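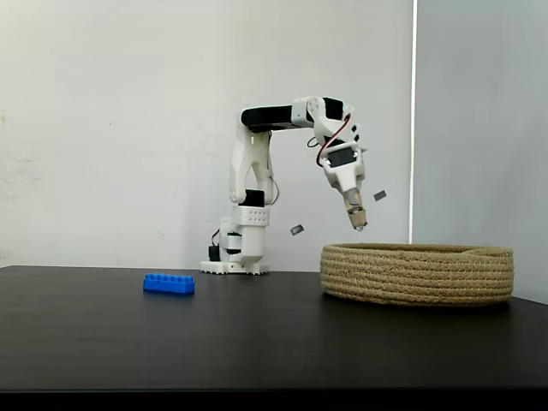
## About Setenier

Setenier writes control, perception and planning software for small robot arms. We work on low-cost hardware: printed plastic links, hobby-class servos, wiring that loops outside the joints. Our customers are university labs, product teams that need a bench robot to do one task repeatedly, and a few makers of arms who ship our stack with their kits.

The company was founded by Kamran Naqvi, who had spent several years maintaining motion code for arms that cost more than a house. We do not build or sell robots. We sell licenses, support hours and integration work.

## What we make

**Foltis** is the control layer. It talks to the servos over a shared serial bus, closes a position loop on the host, and exposes joint state to everything above it. Foltis handles:

- Bus scheduling, including retries when a servo drops a reply
- Backlash compensation per joint, fitted from a short calibration run
- Gravity feedforward from a link mass table
- Soft limits on position, velocity and estimated load

Printed arms sag. A forearm held out horizontally with a wrist and gripper at the end of it will sit below its commanded pose, and the error changes as the gear train warms up. Foltis models this as a slowly varying offset on the shoulder and elbow and re-estimates it while the arm is running. The estimator can be switched off. Some labs prefer the raw behavior for their own research.

**Kakakhel** is the planner. It takes a start state, a goal region and a scene model, and returns a timed joint trajectory. For tabletop work the goal is usually loose. A brick going into a basket can be released anywhere inside the rim, at any yaw, so Kakakhel plans to a volume of acceptable gripper poses and picks the one that keeps the wrist away from its limits. Plans are checked against the table plane, the arm itself and any container in the scene. Container walls are padded by a margin set in the task file.

**Gorport** is the tooling. It records joint state, commands and camera streams on a single clock, plays them back side by side, and replays commands against a simulated arm. Most of our own debugging happens in Gorport.

Each product can be used alone. The interfaces between them are plain message definitions, versioned separately from the code.

## Perception

We do not sell perception as a separate product. It ships as a module inside Kakakhel and covers what the planner needs: where the table is, where the objects are, and which regions are containers.

The current module segments objects against the tabletop and fits simple shapes to them. Saturated colors on a dark surface are easy. Woven and coiled materials are harder, as the ridges on the wall of a rope basket produce noisy edges, and a round rim seen from a low angle becomes a thin ellipse with a poorly constrained depth. We fit the rim and the table contact line together, which gives a usable height estimate from one fixed camera. Transparent containers are not supported.

## How we test

Every release candidate runs on physical arms before it ships. The standard suite is 600 pick-and-place cycles per arm on 3 arms, using a fixed set of bricks and containers. A cycle is scored from the log by Gorport. It passes if the object ends inside the container, no soft limit was hit, and the arm returned to its rest pose within tolerance.

Simulation tests run on every merge. There are 2,444 recorded scenes in the regression set, most of them contributed by failed cycles on real hardware. When a cycle fails for a reason we can reproduce, its scene goes into the set and stays there. Scenes are removed only when the file format changes in a way that makes them unreadable, and this has happened once.

Servos are replaced at 3,000 operating hours on the test arms. Results logged on a servo past that limit are excluded from release reports.

## How we work

The team is split by layer, with one rotation that crosses all of them. Each engineer spends part of the year on integration, handling support tickets and site visits. Design changes are proposed in writing and reviewed by at least one person from the layer above and one from the layer below.

Most of the code is C++ with Python bindings. The planner has a small Rust component for collision checking. We target Linux on x86 and ARM. We have no plans for a Windows port of Foltis; Gorport's viewer runs on Windows already.

Source is available to all licensed customers. Academic licenses are free for teaching and for published research, and they include Gorport.

## Current work

Version 3 of the Foltis message set was frozen on August 1, 2023. Customers on the previous set should read the migration notes before updating, in particular the section on load units. The old set will receive fixes for one more release.

In September we begin trials of a new grasp check in Kakakhel. It compares commanded jaw position with measured position and estimated load to decide whether the gripper is closed on an object or on itself. The present check uses position alone and gives false positives on thin parts. Labs with their own small-part tasks can ask to join the trial through the support desk.

## Contact

Licensing and academic requests go to the sales desk. For technical questions, attach a Gorport log and the task file. Reports without a log are accepted but take longer to answer.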